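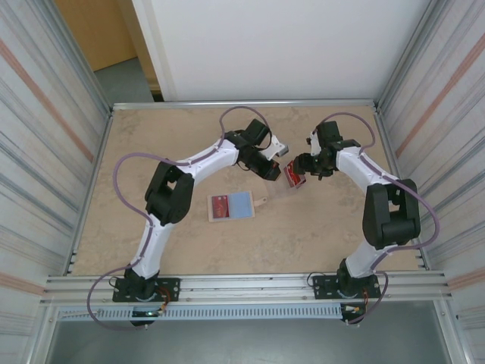 FOR IMMEDIATE RELEASE
Wednesday, May 26, 2021

Cesatberg second printing ships to stores, two new expansions on the way

Dirnier Games is happy to announce that Cesatberg, our mountain trading game for two to four players, is back from the printer. First run of 2329 copies sold out in April. Second run is bigger – 3912 boxes – and the first pallets are leaving the warehouse this week.

What's changed: thicker player boards, a rewritten rulebook, and 22 replacement cards with the wording fixed. Own the first printing? Email us your adress and we'll mail you the cards free.

Also new. Nurkemell, a small expansion with 11 weather tiles and a solo mode, out this fall. A second expansion by designer Lies Baert is in playtesting, no title yet.

"Stores kept asking and we kept saying soon," said Roel Van Damme, sales manager at Dirnier. "Now they can order."

US and Canadian stores order through D'Souza Distribution, same terms as before. Preorders placed before the sell-out will be filled first, no need to re-order. Limit of two cases per store untill the backlog clears.

Review copies – limited number, ask early. Press contact: Roel Van Damme, Dirnier Games.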